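Visit report: the Ornia small-appliance works, February

The Ornia works stands at the south end of the Skultach industrial park, between a cold store and a pipe yard. I went as one of a party from the regional housewares buyers' circle. The visit ran from 9:30 a.m. until a little after 3 p.m. and covered incoming goods, the coating line, final assembly, the test room and the returns bench. Prapai Inthanon, who manages production, led us on the floor. Yaqin Lei took over for the test room.

Incoming goods

Aluminum plate castings arrive from an outside foundry on wooden pallets, nested in cardboard dividers. Each pallet is sampled for flatness on a granite table before it is released. A casting that rocks on the table goes back, as a warped plate leaves a gap at the corners once the lid is shut. Plastic housings are molded on site in a separate hall, which was closed to visitors for a mold change. We saw the output only: stacked tubs of base shells, lids and hinge parts, each with a paper traveler clipped to the rim.

Coating

The coating line is the oldest part of the works. Castings are degreased, blasted, rinsed and dried, then hung on a chain conveyor and sprayed in 2 coats. The second coat goes on before the first has fully cured. Cure is in a tunnel oven. Inthanon described the blasting step as the one that decides how long a coating lasts in use, and most of the questions from the group were about grit size. The grit is changed on a fixed schedule and the used material leaves in sealed drums.

Adhesion is checked by the cross-hatch method: a grid is cut through the film, tape is pressed down and pulled off, and the squares are inspected under a lamp. The rejected pieces we were shown had failed at the corners, where the spray had built up too thick.

Final assembly

Assembly is laid out as a U, with the heating elements fitted at the first bench and the cord and feet at the last. Lids are hinged before the thermostat is wired. Several of us thought this the wrong way around, but the open lid serves as a handle when the base is turned over. Screws are driven to a set torque and the driver locks if one is missed. The line was running a grill model in white during our walk-through. Stoppages are written on a whiteboard at the open end of the U, and the entries for the morning concerned a short supply of cord clamps.

Combination machines

Two-station breakfast machines, with a sandwich plate on one side and a round pan on the other, came up repeatedly in the discussion. The difficulty is thermal. The two stations want different temperatures, and the body between them is narrow. Lei's view was that separate thermostats are worth their cost and that a shared one always favors the pan. Cleaning is the other weak point, with crumbs collecting behind the hinge where a cloth does not reach.

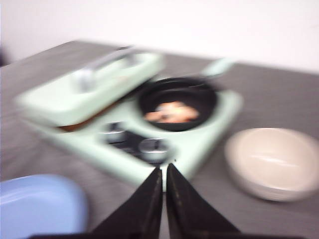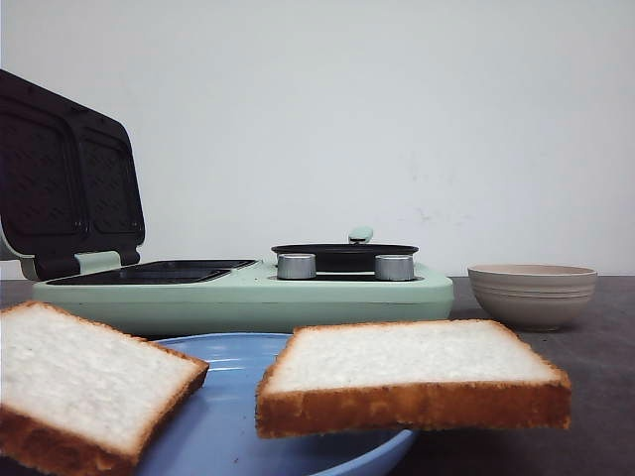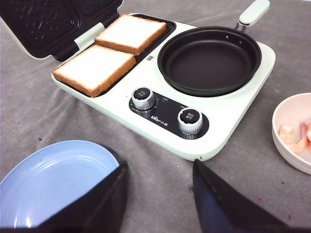
Mint-green breakfast machine. Last picture: lid open, two slices of white bread on the lower plate.

Test room

The test room holds a row of life-test rigs behind a clear screen. A hinge rig opens and closes each lid for 2000 cycles, after which the side play is measured with a dial gauge. The counter on the rig nearest the door read 2756. That lid had passed and was being run on to failure. Cord flex, drop and damp-heat tests are done in the same room. Surface temperature on the handles is taken with thermocouples at three points, with the plates at their highest setting.

Toasting evenness is judged with plain white bread from a single bakery, cut to a fixed thickness. The slices are graded against a printed color card. Lei would like to replace the card with a reflectance meter, but the present card ties in with years of earlier results and the changeover has been put off.

Returns bench

The most useful stop for a buyer. Returned units are opened and sorted by fault, and the sheets are kept in binders by model. Scratched coating is the largest group, much of it from metal utensils. Loose hinges come next. Up to 1000 units a year are stripped here for the fault record. The Wonel line of kettles has its own bench and was not part of the tour.

Practical notes

Safety shoes are lent at the gate, in whole sizes only. Lunch was in the staff canteen. The Chow bus from the railroad station stops at the cold store, and the walk from there to the gatehouse has no sidewalk for the last stretch. Parking has to be booked with the visit. Requests for the molding hall should be made separately, and the works asks for the names of all visitors in advance.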